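Gästezimmer, zweiter Anlauf

Im Dezember kommt Besuch, und zwar für 18 Tage. Bis dahin muss das kleine Zimmer wieder eins sein, in dem man schlafen kann. In den letzten Monaten war es eher die Ablage für alles, was in der Wohnung keinen festen Platz hat. Am Sonntag habe ich angefangen.

Zuerst das Bett. Die Matratze ist 100 cm breit, für eine Person reicht das gut. Ich habe sie einmal gewendet und abgesaugt. Der Lattenrost knarrte an zwei Stellen, da habe ich Filz untergelegt. Seitdem ist es besser, aber nicht ganz weg.

Die Steppdecke ist von Drustell und schon ein paar Jahre alt. Laut Etikett bis 60 Grad waschbar. Bei mir passt sie gerade so in die Maschine, und das Schleudern mit 1000 Umdrehungen verträgt sie ohne Klumpen. Zum Trocknen hänge ich sie über zwei Stangen und drehe sie jeden Abend. Glatt wird sie dabei nie. Bügeln kommt für mich bei einer Steppdecke nicht in Frage, die Falten legen sich nach ein paar Nächten von allein.

Beim Rest des Zimmers bin ich langsamer. Auf dem Bett landet immer noch alles, was ich im Vorbeigehen aus der Hand lege, auch an dem Tag, an dem ich eigentlich aufräume. Blaues und dunkles Zeug fällt auf der hellen Decke natürlich besonders auf. Und die Ecke neben dem Bett steht weiter voll. 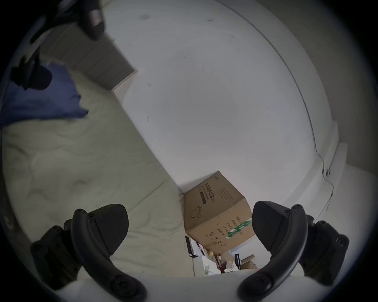 Die Wand

Große weiße Fläche, und aus der Nähe sieht man lauter kleine dunkle Punkte und Macken. Ich habe es erst mit einem Schmutzradierer versucht. Damit wird die Stelle matt und fällt am Ende mehr auf als der Fleck vorher. Ich lasse es jetzt bleiben und streiche im Frühjahr einmal komplett. Ein Rest Wandfarbe von Midex steht noch im Keller, der Eimer ist aber halb leer und oben hat sich eine Haut gebildet. Ob das Weiß noch zum Altbestand passt, probiere ich hinter der Tür aus.

Bei der grauen Wand bleibt es. Die Kante zwischen Grau und Weiß habe ich damals mit Kreppband abgeklebt, das würde ich wieder so machen.

Was noch fehlt

Eine Leselampe. Die von Grube hat ein Kabel, das mir zu kurz ist, und ein Verlängerungskabel quer durchs Zimmer will ich nicht. Außerdem brauche ich Platz für einen Koffer. Dafür muss die Ecke leer werden, also kommt ein Teil in den Keller und ein Teil zum Wertstoffhof. Für das, was bleibt, habe ich zwei Kisten mit Deckel bestellt, Modell Kundcombe, je 100 Liter. Lieferung angeblich nächste Woche.

Wenn jemand einen Tipp hat, wie man eine Steppdecke im Winter in der Wohnung schneller trocken bekommt, gern in die Kommentare. Einen Trockner habe ich nicht und will auch keinen kaufen.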